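4. Placing and Connecting the Zurno Home Dehumidifier

Read section 3 before you start. The unit must stand upright for 60 minutes after delivery before it is plugged in.

4.1 Choosing a spot

1. Pick a level, hard floor or a low-pile carpet. On thick carpet, use the Birkett base plate (sold separately).
2. Leave 6 inches of free space behind the unit and 30 inches above it. The air outlet is on top.
3. Keep the unit clear of curtains, bedding and open shelving that holds paper goods.
4. If the room has built-in cabinets, open the doors for the first day so that air can reach the inside. Check that the doors swing freely past the unit. 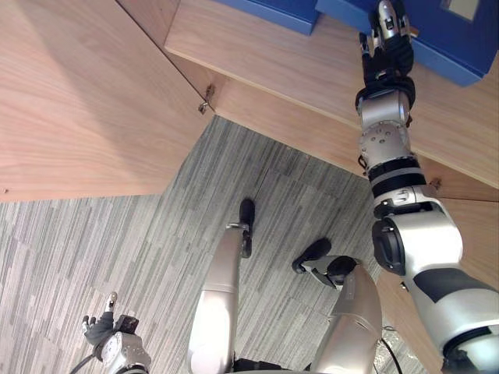 Custódio Pinheiro: I left the cabinet doors shut the first week and the back panels still smelled musty. I opened them on Sunday and by the next evening the smell had mostly gone. I'd leave them open longer than a day if your house is old.

Note: Reader remarks come from the Ladberg edition of this guide and are kept where they add to the instructions. Longer airing does no harm.

4.2 Connecting the power

1. Plug the unit straight into a grounded wall outlet. Do not use an extension cord or a power strip.
2. Do not share the outlet with a heater or any other appliance rated above 2000 watts.
3. Press and hold the power button until the display lights up. The fan starts first and the compressor follows a few minutes later.

CAUTION: Never handle the plug with wet hands. Switch the unit off before you move it or reach behind it.

4.3 Fitting the drain hose

The tank works without a hose. Fit one if the unit will run unattended.

1. Switch off and unplug the unit, then pull out the tank.
2. Twist the rubber cap off the drain port and keep it. You will need it again if you go back to using the tank.
3. Push the hose onto the port as far as the raised ring. Work gloves with a knit back give a better grip on the hose, but take them off to tighten the clamp.
4. Run the hose downhill to a floor drain, with no loops or kinks. Slide the tank back in until it clicks.

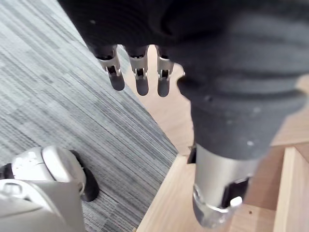 4.4 First run

1. Set the target humidity to 60 percent and close the windows.
2. Look at the hose end after the first hour. In a dry room there may be no water yet.
3. If the tank light blinks, push the tank in again. If it keeps blinking, see section 7.

Spare hoses and clamps can be ordered through Postusport with the part number on the rating label.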